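3.2 Collecting demonstrations by hand

All demonstrations for the shelf task were recorded with the Pleleck hand-held gripper and no robot present. The operator holds the gripper, performs the task at a normal pace, and presses the record button again at the end. We chose this over remote control after a pilot in February, in which the same operators drove the Vilico arm from a second room and needed much longer for each attempt.

The gripper's pose is estimated from its own camera images, and the finger opening is read from fiducial markers mounted on the tool. Operators were free to walk between stations, so the recordings contain a good deal of background: walls, doors, ceiling lights, and other people. We did not mask these regions before training. Faces were blurred in all stored images.
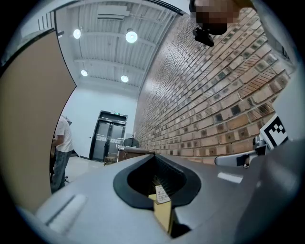

Figure 2. Image from a camera on the hand-held gripper. A black-and-white fiducial marker is visible at right, above the white finger arm; the room and two people are in the background.

Each operator had 30 minutes of practice, and none of it was kept. We then recorded 61 demonstrations at the Salgado site and discarded 17 of them. A demonstration was discarded if tracking was lost for more than two seconds, or if the operator changed grip during the final placement. Both checks were run by script, and the rejected files were reviewed by one of the authors.

The remaining files were converted to the Plastbridge format and resampled to the control rate of the arm. Gripper poses are expressed relative to the first pose in each file, so no shared world frame is needed between sites.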